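The white board has been in the family of things at Favlow for longer than its designer has, or so she likes to say when she shows people in. She makes practice boards for assembly work, with pegs, plates and a gear to put in their places, and she talks about them the way other people talk about their gardens.

"I started out with puzzles for children," she told me over a very large pot of tea, "and I suppose I never really stopped! You give a person a peg and a hole and they just have to try it, don't they?" 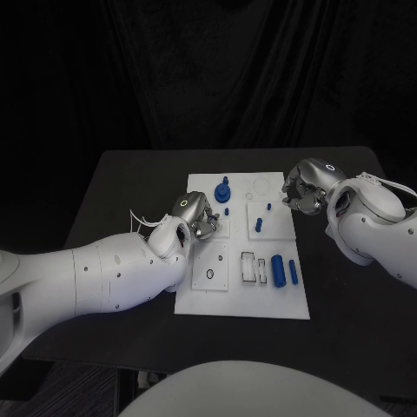
She keeps 104 loose parts in a drawer by her desk, sorted by size, and she is very particular about color. The pegs and the gear are blue and the plates are white, and she went through a whole July of trying other pairs (a mustard yellow she still feels bad about) before she settled on it.

"Blue on white is kind to tired eyes. I had pegs in white as well, and you could lose an entire afternoon hunting for one."

The layout took her much longer. Her first board, which she called Kindia, had 30 places on it and was, she admits with a laugh, far too crowded for anybody's fingers.

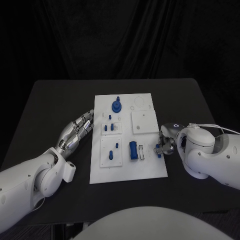
"So I took things away, and then I took more away, and my colleagues thought I'd gone a little mad. But you need elbow room around a peg. A short one and a taller one side by side feel so different in the hand, and you want time to notice that."

She draws every outline by hand first, on the backs of old calendars, and she has kept all 182 of the drawings in a flat box under the stairs at home. 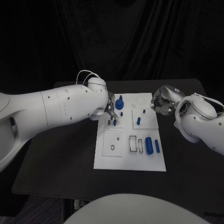
Favlow Workshop Team | People and Projects

I asked what she would like to make next, and she was off again before I had finished my tea. There is a bigger gear she has been sketching, and a plate she wants to redo from scratch, corners and all.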